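The Shape of a Mug: Do People Prefer Straight Sides or Round Ones?
Design and Materials project report, Trorkisley College, 14 March 2020
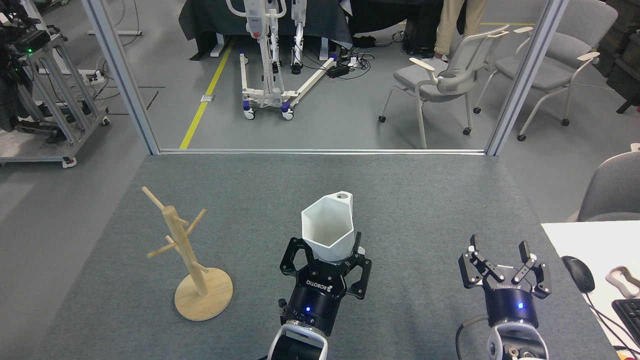

Our project began with a simple question about tea: does the shape of a mug change how much people enjoy what's in it? We had all noticed that each of us had a favourite at home and would happily wash it up rather than take another one from the cupboard. Most shop mugs are plain cylinders, so we wanted to look at the odd ones too. A faceted mug like the white hexagonal one, with its flat sides, gives the fingers something quite different to rest on, and we guessed (wrongly, as you'll see!) that most people would find it awkward.

Background

We started in the college library and found far more than we expected. Potters have been arguing about rims for a very long time. A thick rim feels sturdy but can dribble, and a thin one feels delicate and chips more easily. Wall thickness matters as well. A heavy mug that hasn't been warmed takes a lot of heat out of the tea in the first minute, which is why some of our grandparents still swill theirs out with hot water first.

How we did it

We made 4 shapes in slip-cast earthenware: a cylinder, a tulip, a barrel and a hexagon. All of them had the same white glaze and were made to hold the same amount. The hexagon gave us the most trouble by a long way. Slip gathers in the corners of the mould, so the walls came out uneven, and we lost 2 in the first firing when they split along an edge. Pouring the slip out more slowly and leaving the mould upside down for longer put that right.

We then asked 40 people in the Cellau canteen to drink the same tea from each shape, in mixed order, and to mark each one for grip, rim and warmth. They could add comments – and they did, pages of them.

What we found

The barrel won for warmth. People liked wrapping both hands round it, and its narrower mouth kept the tea hot for longest. The tulip came top for its rim and bottom for grip. The big surprise was the hexagon, which came second for grip! Several people wrote that they knew where their fingers were meant to go. Its rim let it down, as anyone who drank from a corner got tea on their chin, but those who drank from a flat side gave it good marks.

The cylinder came in the middle for everything. One comment just said "it's a mug", and we were rather fond of that one.

Problems

The tea was our weak point. The canteen urn ran cooler as the afternoon went on, so the last few people had a less fair test than the first. We should also have asked who was left-handed. Two of our barrels had handles set slightly crooked, and we only spotted this when we were packing up.

Next steps

We would love to try a hexagon on the outside with a round rim on top, which might keep the good grip and lose the dribble. The mould is already drawn, and we hope to cast it in August when the kiln is free. We'd test it with the barrel only, using flasks to keep the tea at a steady heat.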